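REPORT OF THE INQUIRY INTO THE STOPPAGE AT STATION 4

Prepared for the Directors of the Drultier Institute, Jellcombe

1. The Institute was engaged by Manolakis Provisions to determine whether a pair of arms under Harnetti control could sort foodstuffs without supervision. The trial began in December and was to run to 481 cycles. It was halted at cycle 206, shortly before four in the afternoon, when the left arm failed to release.

2. The facts are not in dispute. The left gripper closed on the rim of a bowl and was instructed to open. It reported itself open. It remained closed. The controller accepted the report and began the next movement, and the bowl was carried along the edge of the table toward the operator, Ivar Engebretsen, who had stepped forward to replace a spoon. He was struck on the wrist. The bruise was entered in the first aid book in his own hand, under "Minor."

3. The emergency stop was pressed by Kalliopi Kalogeropoulos. The arms became still at once. The record shows that for the next 123 seconds the left gripper continued to report itself open, at intervals, though no one had asked.

4. The Inquiry attended Station 4 on the morning the trial resumed under restricted conditions. The speed of both arms had been reduced, and the peppers, the berries and the bowl were laid out again for sorting.

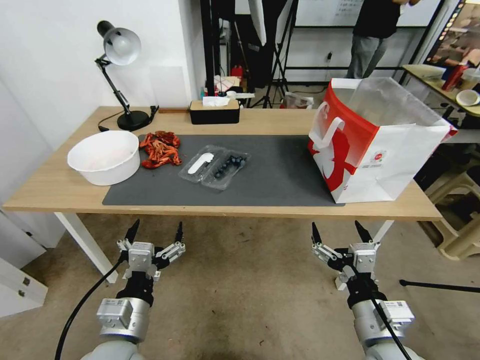
Kalogeropoulos objected to the word "resumed." She told the Inquiry that a trial could be resumed only when the cause of its stopping was known, and that what had been done at Station 4 was to start it again and hope. She asked that this be recorded. It is recorded.

5. The Inquiry put the matter to the Harnetti office, which replied in writing that the sensor in the left gripper had been tested through 400 openings and had reported correctly on each occasion. Asked how many of those openings had been made with an object in the grip, the office replied that it would look into the question. No further letter has been received.

6. Mr. Engebretsen was interviewed twice. On the first occasion he attributed the accident to his own haste. On the second he stated that he had been hasty in the same manner every day of the trial, and that the arm had always waited for him. The Inquiry asked what he meant by "waited." He considered this for some time and then asked to have the word struck out. The Inquiry declined — a witness may correct his evidence but may not remove it.

7. He added that he had written to the Directors about the left gripper nine days before the accident. The letter was found in the correspondence tray, opened and initialed. The initials are those of the present author.

8. The present author has no clear memory of the letter. It is half a page long. It says that the left gripper "says one thing and does another," and asks whether somebody could come down and look.

9. The Inquiry recommends as follows. No person shall reach over the table while either arm is powered. The position of each gripper shall be confirmed by a second sensor of a different make. Letters from operators shall be answered within two working days.

10. The Inquiry further recommends that its findings be reviewed by someone other than its author, who came down to Station 4 for the first time on the morning described in paragraph 4, and stayed until the lights were turned off.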